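Tuesday, late afternoon, visitor survey bench notes

Started on the Ostik export after lunch and only just came up for air, so I'm writing this down while I still remember which file is which. The question for the week is why so many of the overseas guests who book Pandetti as a two-night stop end up leaving after one. The hotels have been grumbling about it since spring and I've been promising them an answer for nearly as long, bless their patience.

We have 1,000 usable cards from the front desks, and I pulled 600 of them that had both an arrival and a checkout filled in properly. The old script was reading late arrivals (anybody who checked in past midnight) as a separate night, so some of those "one night" guests had really stayed two and we were scolding ourselves over nothing. I fixed the cutoff to 4 in the morning and ran it again. The gap got smaller but it is still very much there — I was half hoping it would vanish and I could go home early!

What does stand out is the ferry. Guests who came over on the Brakico boat leave early far more often than the ones who came by bus, and when I read through their comments (my favorite part of the job, I'll admit, and the slowest) they keep mentioning the return ticket. It's sold for the next day by default, and changing it means going back to the harbor window before it closes. A lovely lady wrote a full page about missing dinner over it. I copied her card into the shared folder so please do read it, it's better than any of my charts.
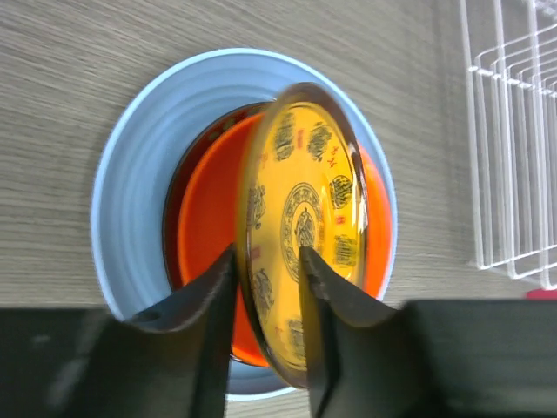

Châu Giáp read the draft and thinks I'm leaning too hard on the ticket, as the boat guests are also mostly on package tours, and a package moves on when the package says so. The suggestion was to split out the independent travelers first and see whether the ferry still matters for them.

Fair point, and I should have done it at the start. There are 200 independents in the set, enough to be worth a look. The tour field is a mess, though. Half the desks typed the operator's name and the other half typed the guide's, and Hà shows up as both, so I'll have to go back to the paper cards for those.

To do: clean the tour field, rerun with the new cutoff, ask the harbor window for their closing hours in August. And put the stapler back in the drawer, whoever has it.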